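Moving to Dritham for a claims job, worth it?
Insurance Careers board > Regional and relocation

rallis_s
Posted June 5, 2021

I've been offered a post as a motor claims handler with Baloyi, at their Dritham office. At the moment I do the same work for a small broker in Omulside. The pay is better by 200 a month before tax, and they will put 1,000 towards moving costs, paid after probation.

Probation is six months. I rent, no children, and my partner can work from anywhere with a decent line. I would like to hear from people who have worked in Dritham, mainly about whether there are other employers if this one doesn't suit me.

Stavros

claimsdesk_ro
There are plenty of other employers. Baloyi is the biggest, Meltell has its pensions admin there, and there are a few loss adjusters near the station. I've worked in Dritham since I left school and have changed firms twice without moving house. People go between the same offices all the time, so don't leave anywhere on bad terms.

Check the wording on the 1,000. When I joined, the relocation money had to be paid back if you left within two years.

Rochelle

yfkang
I'd be more careful than Rochelle. There are plenty of employers if you do personal lines or pensions. If you ever want commercial claims there is very little, and the better jobs get filled from inside. I was at Baloyi for three years and applied for the commercial team twice. Both times it went to someone already sitting with them.

200 a month is not much once you've paid Dritham rent. My flat in Omulside was a good deal cheaper than the one I have now, and bigger.

claimsdesk_ro
Rents depend where you look. If you want to be able to walk to the office, yes, they're high. On the north side they're much the same as Omulside and the bus takes 20 minutes.

I don't agree about commercial either. Two people from my old team moved across last November.

yfkang
Two people from a team already in the building. That was my point.

huiling_l
I did the same move, Omulside to Dritham, but to Meltell. A few things I wish I'd asked before signing:

Whether they pay for exams, and whether you get study days or have to use leave. Meltell pays for the first sitting only. I don't know what Baloyi does now.

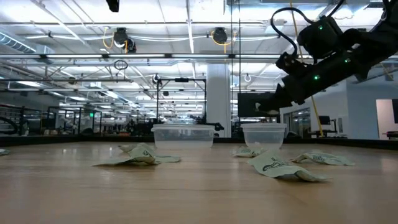 Also ask how many open files each handler carries. The interviewer gave me a figure for the whole department and I had to ask again to get one for a single desk. If they won't tell you, I'd take that as an answer.

The work itself has been fine. I've stayed longer than I planned to.

rallis_s
Thanks, all useful. I've looked at the letter again and the moving money is repayable in full if I leave in the first year, then half in the second. Exams aren't mentioned anywhere. I've emailed to ask about that and about file numbers.

Commercial isn't something I've thought about. I'd like to get into large loss on the motor side eventually.

yfkang
Large loss is a different matter, they do have a proper team for that in Dritham. I'd still ask for more money. They expect you to.

Yuxi Ding
I recruit for one of the adjusters there, so bear that in mind. Asking for more is normal, but ask for it on the salary. A bigger moving payment just means a bigger sum to pay back if it goes wrong. And get the exam support put in the letter, even one line. Managers change and the next one won't know what was promised.

claimsdesk_ro
Agree with all of that. Which office is it, the old one or the one by the ring road? Parking is hopeless at the old one.

rallis_s
Ring road. I'll post again when they reply.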